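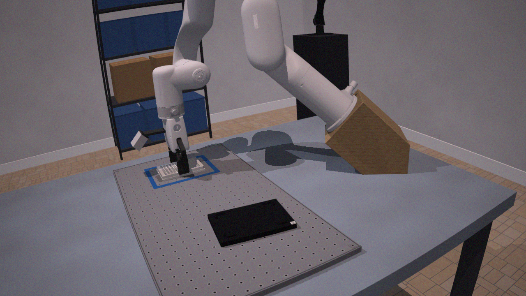
Last updated: 7th June

I started cutting back on salt in September, after a checkup at the Flonivgate clinic where my blood pressure came in higher than it had the year before. It wasn't high enough for pills yet. The nurse gave me a sheet on sodium and told me to come back in the spring. I put the sheet on the fridge and ignored it for a week, and then I started reading the backs of packages.

I don't add much salt at the table and never have. I assumed this meant I was doing fine. Most of the sodium people eat is already in the food when they buy it, or when it gets brought to them in a restaurant, and the shaker is a small part of it. I had heard that before and it hadn't sunk in.

The first thing I checked was soup. I eat a lot of soup in cold weather, usually the Plultwood vegetable barley because the store in Salau puts it on sale. The label says 465 milligrams of sodium, and I thought that was pretty reasonable for a lunch. Then I saw that it's per serving and the can holds 2 servings. I have never eaten half a can of soup in my life. So my light lunch was 930 milligrams before I had any crackers.

The general advice for adults in the US is to stay under 2,300 milligrams a day, and less than that is often suggested if your blood pressure is up. Once you know the number it's hard to stop doing the math. I did it for everything in the kitchen that first weekend, and some of it surprised me.

Bread was the big one. It doesn't taste salty at all, but the loaf I was buying had enough in each slice that a sandwich used up over 300 milligrams before anything went between the slices. Then you add lunch meat, cheese, mustard and a pickle. I used to think of a turkey sandwich as the healthy choice.

Cottage cheese was another. So was the chicken I was buying frozen, which had been injected with a salt solution. It says so on the bag in small print, something like "contains up to" a certain percent of broth. Plain chicken without it was in the same freezer case, one door down. Potato chips, which I felt guilty about, were not as bad as I expected if I stuck to a small bowl. The salt is on the outside where your tongue finds it right away.

I tried to fix everything at once and that lasted four days. Dinner was terrible. I made a pot of beans with no salt in it and ended up throwing half of it out. After that I went slower and changed one thing at a time.

Soup was first. I make my own now, a big pot every other weekend, and freeze it in containers. I still put salt in, but I measure it. When I'm out of homemade I buy the low sodium can and add pepper and a squeeze of lemon. Be careful with the wording on cans, by the way. "Reduced sodium" only means it has at least a quarter less than the regular version, and the regular version may have been very salty to begin with. "Low sodium" means 140 milligrams or less per serving. They sit next to each other on the shelf and look almost the same.

Next I switched bread. Bataineh, the bakery on my way home, will tell you what's in theirs if you ask, and the plain oat loaf has a lot less than what I was buying. It goes stale faster, so I slice it and keep it in the freezer.

Canned beans I still buy. I drain them and rinse them under the tap for a minute, and that takes off a fair amount of the sodium. Same with canned corn.

Eating out is the part I haven't solved. I get the dressing on the side, I skip the soup, and I take half home. Beyond that I don't worry much, since I only go out a couple of times a month. Pizza at home is the same problem – the crust, the sauce and the cheese all have it – and I've decided I'm going to keep having pizza.

It took about a month for my taste to change. Before that, everything was flat and I was putting hot sauce on eggs, and hot sauce has plenty of sodium too, so check the bottle. After that month I noticed I could taste more in plain things like carrots and rice. I had a can of the old barley soup in the winter when I was sick and couldn't finish it.

I looked into salt substitutes and decided against them for now. Most of them use potassium chloride, which is fine for many people but can be a real problem if you have kidney trouble or take certain blood pressure medicines. Ask your doctor or pharmacist before you buy one. I also thought it tasted a little metallic, and I'd rather use garlic and vinegar.

At my spring visit the top number was down 7 points. I had also been walking more, and I'd lost a few pounds, so I can't say how much of that was the salt. The nurse said to keep going and check it at home. I got a cuff for my upper arm and I take it in the morning, sitting down, before coffee. The readings jump around more than I thought they would, so I write them in a notebook and look at the week as a whole.

I'm working on breakfast next. The instant oatmeal packets have more in them than I'd like, and I have three boxes left to get through.

Recent posts

Walking After Dinner, Six Weeks In
What I Keep in the Medicine Cabinet
Sleeping With a Fan On
Freezer Soup, Two Ways
My Knees and the Stairs
Reading Glasses From the Drugstore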